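Speaker notes — validator key rotation on Wevov

Slot is 25 minutes plus questions. Slides 1 and 2 are title and disclosure (we run validators on Wevov and hold its token). Skip the disclosure text, just say it.

## Slide 3: What we run

- 8 validators on Wevov mainnet, 3 on the Fallby testnet.
- Delegated stake comes from 1,474 addresses. Most are small. Stake size doesn't matter for this talk, number of addresses does, as every one of them has to be told when an operator key changes.
- Signing is done by a remote signer, which we call Rinaldi internally. The validator process holds no keys.

Say early on that there are two keys and that people mix them up. The consensus key signs blocks and votes. The operator key owns the validator record, sets commission and withdraws rewards. Wevov lets you rotate the first in place. It does not let you rotate the second without creating a new record and moving the delegations.

## Slide 4: Why rotate at all

Ask for a show of hands: who has rotated a consensus key on a live network? Wait. Then who has tested it on a testnet in the last year?

Reasons on the slide are staff leaving, hardware replacement and suspected exposure. Spend the time on hardware replacement. It is the dull case and the most common one for us. A signer module reaches end of support, the key was generated inside it and cannot be exported, so the key goes when the module goes.

Suspected exposure is a separate procedure with a different clock. I don't cover it beyond slide 11.

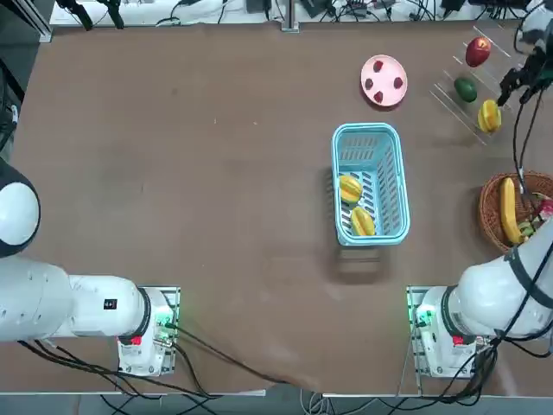
## Slide 5: The rotation transaction

Walk through the fields in order:

1. Validator record ID
2. New consensus public key
3. Proof of possession, signed by the new key
4. Activation epoch
5. Operator signature

Field 4 is where we went wrong. The activation epoch is the first epoch in which the new key is valid. The old key stays valid until the last block of the epoch before. Our tooling treated the field as the epoch of submission. On Fallby this caused us to swap the signer one epoch early and miss 3,556 votes before the alert was acted on.

Missed votes are a liveness fault. No stake was slashed, and it was testnet stake anyway. Don't let this turn into a war story, give the number and move on.

## Slide 6: Double signing

The serious risk. If the old signer and the new signer are both live, with separate state files, it is possible to sign two votes at the same height. Wevov attaches evidence to the validator record and not to the key, so using two different keys is no defence. I have heard the opposite claimed in two operator channels. Read the evidence section of the spec aloud if anyone disputes it; the text is in the backup slides.

Our rule: the new signer starts with a minimum height set in its configuration. It refuses any request below that height. The old signer gets a maximum height, one lower. Both limits are set before the transaction is broadcast.

## Slide 7: Timeline

Diagram builds in four clicks. Pause after the second.

- Click 1: generate the new key, record the public half, make the proof of possession.
- Click 2: set the height limits on both signers. Second operator reads them back.
- Click 3: broadcast, wait for finality, query the record from a node we do not run.
- Click 4: activation. Watch the first votes, then stop the old signer.

The gap between 3 and 4 is at least two epochs. Do nothing in that gap. No upgrades, no restarts, no firewall changes — we had one in the first draft of the runbook and took it out.
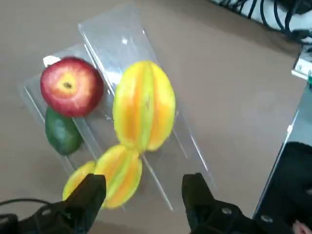
## Slide 8: Checks after activation

Commands are on the slide in full. Don't read them out. Points to make:

- Compare the key in the record with the key seen in the latest commit. They should match. If the record is right and the commit is wrong, the validator process is still connected to the old signer.
- Check the sentry nodes. Ours cached the old validator address in a peer filter, which dropped our own votes on one path.
- Check third-party dashboards last. Some index by consensus key and will show a brand new validator with no history. Delegators notice this and write in. Have a reply ready.

## Slide 9: Wiltance

Wiltance is our wrapper script. It computes the height limits from the activation epoch and writes both signer configurations from one input file, so the two values can't drift apart. It does not broadcast. A person does that from a separate machine.

Limits to state plainly: it assumes a fixed epoch length. If governance changes the epoch length between broadcast and activation, the computed heights are wrong and must be redone by hand. There is a check for pending proposals but it only warns.

## Slide 10: Schedule

Next mainnet rotation is in May, one validator at a time, with a full epoch of normal voting between each.

## Slide 11: Not covered

Threshold signing, emergency rotation, operator key migration. Point to the backup slides for the third. If time is short, drop slide 9 and keep this one.

## Likely questions

**Why not threshold signing?** Latency between our sites is too close to the vote timeout. Under review.

**Can rewards be lost during rotation?** Only through missed votes. Rewards accrue to the record, and the operator key is unchanged.

**How long does it take?** Active work is under an hour per validator. Elapsed time is set by the epochs.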